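Two Arms in the Back Bay
September 2022

The Fellasell workshop rents out its back bay by the month, and since March one of the tenants has been a robot cell. The members who built it call it Erkari. It started as a bare rail and a pile of aluminum extrusion, and the bill so far stands at almost 405 dollars, arms not included. Those came on long loan from another member.

The first version had no walls. Lamps and people passing behind it upset the vision software, so the group closed in three sides and papered them with leftover wallpaper, gray leaves on a paler gray. The floor is dark marble. It is heavy and it does not creep when an arm pushes down on it.

Both arms ride on one rail along the front edge. Getting them level took 82 shims and most of a weekend - the rail had a slight bow that only showed up under load.

Current work is on pens and small blocks. The left arm handles a red marker while three others stand on end in the middle of the table, and the right arm waits with its fingers open near the tan blocks.

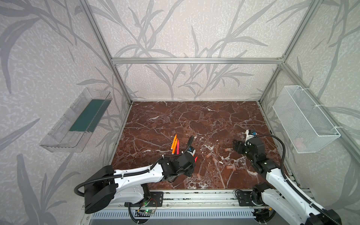

What the log says

The group keeps a paper log by the door. It lists 273 runs with the markers, and the members say the early pages are mostly dropped pens. Slowing the last 50 millimeters of each approach helped more than any change to the grippers.

Storage was an afterthought. A clear tray went up on the left wall and a wire basket on the right, held with cable ties. The ties were meant to be temporary.

Next on the list is a proper box for the small circuit board under the rail, which still has its jumper wires out in the open. After that the group wants to try the Londoño planner, a motion package written by a member of the Fimudmont club across town. It needs a faster computer than the one they have.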